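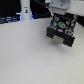 Figure 1. The white tabletop at the Imhof kitchen.

A Place for Every Pod: Reorganizing the Coffee Corner at Imhof Hall
Edeltraud Bachmann and Mechthild Rüegg
Design for Everyday Spaces, second-year project report

1. How we got here

Anyone who has lived at Imhof Hall knows the coffee drawer. It's the deep one beside the sink, and single-serve pods get tipped into it straight from the box, every roast and flavour together, along with a few tea bags and the odd takeout menu. At seven in the morning you have someone standing there with one arm in the drawer up to the elbow, turning over pod after pod and looking for decaf.

We both live on the second floor, and we were complaining about this drawer long before we had a course to complain about it in. When the assignment asked for "a small, real problem in a shared room," we looked at each other and knew! The brief limited us to things that could be built or rearranged by students, with no renovation and nothing screwed to the walls, and that suited us fine. A coffee corner is mostly a matter of where things sit and which way they face.

Our question became: how should single-serve coffee pods be stored and laid out so that a sleepy person can find the one they want, take it, and leave the rest tidy for whoever comes next?

2. What we knew about the pods

Before this project neither of us had ever really looked at a coffee pod. We got quite attached to them. The body is a plain little cup that narrows toward the bottom, and nearly all of the information is on the lid. From the side, most of the pods in our drawer could have been anything. From the top they're full of colour, with lime greens, oranges, browns, a purple one we never did see anybody drink, and lettering that runs right out to the rim.

That difference between side and top ended up driving the whole project. A pod lying on its side in a drawer hides the one surface that tells you what it is. A pod standing on its base shows its lid to the ceiling, which is great if you're tall and the counter is low, and less great if the pods are on a shelf at eye level. (Mechthild is short. This came up a lot.)

We emptied the drawer on a Sunday afternoon and sorted everything onto the table. There were 95 pods. We then asked Edeltraud's roommate to name each one from the lid alone at arm's length, without picking it up, and she got 88 of them. The misses were nearly all from one store brand that uses the same dark lid for its medium and dark roasts and changes only the small print. We repeated the exercise with the pods on their sides and gave up partway through, as everyone was laughing too hard.

3. The table

We did the layout work on the big white table and not on the counter. The counter is speckled, it's always in use, and there's a toaster on it that nobody will agree to move. On a pale, plain surface a coloured lid stands out from clear across the room, and it was easy to slide things around and see a layout fresh. We marked off a strip 840 mm long with masking tape for most of our sessions, the same length as the free part of the counter to the left of the toaster, and every layout had to fit inside the tape.

One thing we noticed from working there: light matters more than we'd expected. The table goes cooler at one end and warmer at the other depending on the lamps, and a silvery rim picks up a surprising amount of glare. We turned a few layouts around end for end just to see whether the lids were easier to read, and for a couple of the foil ones they were.

4. Three layouts

Layout A, the tray. Pods stand upright on their bases in rows in a shallow baking tray, lids up. It cost us nothing (the tray was under the stove) and it looked wonderful for one evening. The trouble started once pods were taken out. The rows drifted, pods tipped over into the gaps, and by breakfast it was the drawer again with lower sides. We still like the tray for a party, or anywhere that somebody will straighten it up through the day.

Layout B, the jar. A tall glass jar, pods dropped in from the top. We included it because three people suggested it to us. It takes up very little counter, and it's pretty. Getting at the pod on the bottom means pouring out the jar.

Layout C, the slope. A black rectangular holder set at an angle, so that its top face leans toward the person standing in front of it. This was Edeltraud's idea, borrowed from the way magazines are displayed at the library, and we called it Bamon after the working title of our first sketch, a long story involving autocorrect. With the slope, tall people and short people both see what they're choosing from. The dark colour helps too. White cups against black are very easy to pick out, even with one eye open.

We also kept one spot beside the holder as a landing place, a bit of bare table where a pod can be put down while you find your mug. We hadn't planned it. People kept putting their pod down while they did something else, so we stopped fighting it and left the space free. The green-lidded pod became our usual test pod for this, mostly since it was the easiest one to spot.

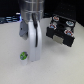

5. Trying it out with other people

Twelve would have been a nice round group per layout, but we had 12 people altogether, so each of them tried all three. They were friends, neighbours and one very patient teaching assistant. We changed the order around so that the tray didn't always go first.

Each person got a slip of paper with the name of a coffee on it, walked up to the table, found the pod, put it on the landing spot and went back to the door. Then they did it again with another slip. At the end we asked them to put the pods back wherever they thought they belonged, and that turned out to be our favourite part of the session. With the jar, people just dropped them in. With the tray, some took real care and some did not. With the slope, almost everyone turned the pod so its lettering was the right way up, without a word from us. We hadn't asked for that at all! We think a pod facing you simply looks wrong when the writing is sideways, and people fix it the way they'd straighten a picture.

We didn't use a stopwatch. We'd meant to, and then found that timing made people rush and knock things over, which isn't how anybody makes coffee. We wrote down where people hesitated, which pods they picked up by mistake and what they muttered to themselves. The muttering was excellent data.

Main notes from the sessions:

The slope had the fewest wrong picks. The tray was close behind while it was still full.
Lids with one big block of colour were found first, in every layout.
Several people looked for the roast by name and several looked only for a colour they remembered. One person looked for "the one with the mountain."
Short names in large letters were read from a step or two back. Anything printed on a narrow band needed a closer look.
Nobody liked the jar once they'd used it, including the three people who had suggested it.

6. Which way should a lid face?

After the sessions we spent an extra evening on this one question, because it seemed small and kept growing. A pod can stand on its base with the lid up, or it can be held on edge with the lid facing forward like a plate on a rack. The slope is somewhere in between.

Facing forward is the best view you can give a lid. On the Dark Magic pod you get the bright green, the oval with Green Mountain on it, the big white name set on a slant and the strip of coffee beans along the lower curve, all in one look. We liked it so much that we tried to sketch a rack that would hold every pod this way. The sketch has a name (Endia) and several pages of the notebook. The difficulty is that a round thing on its edge wants to roll, so it has to be gripped from both sides, and a rack that grips is fiddly to use with one hand. Pods standing one behind another also hide each other, and you see only a slice of the next lid, a bit of rim and a bit of colour.

We still think a forward-facing rack could work for a home with two or three favourite coffees. For a floor of students who each buy something different, a slope at a comfortable angle gets most of the benefit with far less fuss.

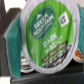
7. What we recommend for the floor

Put the sloped holder on the counter to the left of the toaster, with the landing spot between the two. Fill it from the back row forward, and keep one kind of coffee to a row where there's enough of it. Darker roasts go to one side and lighter to the other. Decaf gets the front row to itself, where even a half-asleep hand can find it.

Overflow goes in the old drawer, standing up, in the cardboard boxes the pods came in with the tops cut off. We're proud of this part. It's free and it gets rid of the arm-up-to-the-elbow problem even when the holder is full.

For the dark store-brand lids that fooled people, we suggest a round sticker, one colour per roast. The sticker should go on the side of the cup, well clear of the foil, and come off before brewing.

8. What we'd do differently

We'd start with the putting back. We spent our first two weeks thinking about how people find a pod, and most of what makes a coffee corner nice or awful happens when somebody restocks it. We'd also have liked a longer trial, with the holder left on the counter from one grocery run to the next. May is a bad month for that, with half the floor moving out.

We'd borrow a second holder as well, and compare angles properly. Ours was set by eye and adjusted by argument.

9. Thanks

Thank you to everyone on the second floor for handing over your coffee, and to the Trarnix studio group for comments on the first draft and for the masking tape, which we still owe you. The notebook with all the layout sketches, including the Endia pages, is on the shelf in the studio and anyone's welcome to look through it.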